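# Opening drawers at Kornelgate

Notes from the October open day

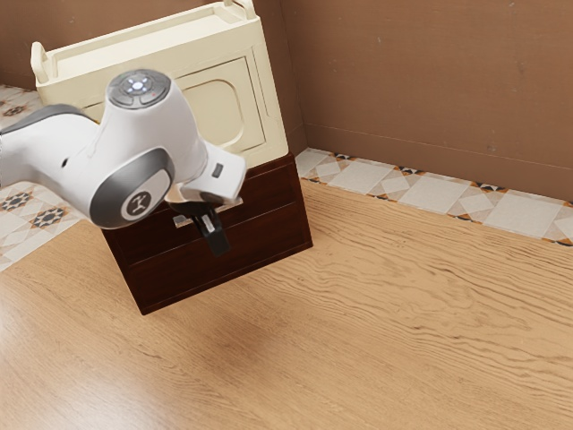

*Simulated drawer task: the arm with its gripper at the upper drawer of the cabinet.*

Yu-na Jeon starts her demonstration by asking visitors to pull out a drawer at home that evening and pay attention to their hand. Most people, she says, will find that they never pull quite straight.

"You start a little to one side, the drawer binds, and you correct it without thinking. The arm has to be given a way of doing the same."

Jeon leads the simulation work at Flumano, which opened its rooms at Kornelgate to visitors for one afternoon in October. Her part of the programme was a 42-minute session on household furniture, with a simulated arm on the large screen and questions taken throughout. We spoke before it began and again once the second group had left.

The task is one of 18 that the company runs under the name Cater. Each one uses a single piece of furniture and a single instruction. Cabinets are the group she has worked on longest. The furniture is modelled with its joints, so a drawer has a direction of travel, a limit at each end and a friction value that can be changed between runs.

"The friction value is where most of the arguments are," she said. "If it is too low, everything opens and you learn nothing. If it is too high, the fingers slide off, and the policy learns to ram the front of the cabinet."

Asked why the team puts so much effort into rooms that do not exist, Jeon gave a practical answer. A change to the controller can be tested overnight across several thousand starts, with the cabinet moved or turned slightly each time. The wall finish and the floor are also changed, as is whatever happens to be standing on top of the furniture.

"A crate on the cabinet looks like decoration, but it takes away some of the space above the drawer. A path that was fine with a clear top may put the wrist through the crate. We would like to find that out on a screen."

Si-woo Ryu, who writes the contact model, joined us for the second half of the conversation. His concern is the short period between the fingers reaching the drawer and the drawer starting to move. In the current version the arm waits for the measured force to settle before it pulls. An earlier version did not wait, and Ryu considers it the worst code he has released.

"It passed all our tests," he said. "The tests had the same fault as the code."

The pull itself is limited to 4 centimetres, after which the arm stops, checks its estimate of the drawer's direction and continues. Ryu would like to drop the stop. Jeon would not. They have been discussing it since the spring, and each has a plot that supports their own view.

On the gap between simulation and hardware, both were cautious. Jeon said that results on screen are used to rank versions against each other, and that she does not quote them as a forecast of what a real arm will do. Ryu listed the things the model leaves out: worn runners, a drawer front that flexes, contents that shift when the drawer moves. Weight inside the drawer is included, though only as a fixed block.

A visitor in the first group asked whether the arm could close the drawer again. Jeon said that closing is a separate task and an easier one, as the end stop does much of the work. Another asked about handles. Cater includes fronts with and without them, and the two kinds are scored separately.

The next set of tasks, called Hodoroagă inside the company, will use hinged doors. Ryu expects the contact model to need rewriting for it. The 5 door models finished so far all open to the left, and he has asked for some that open to the right before he begins.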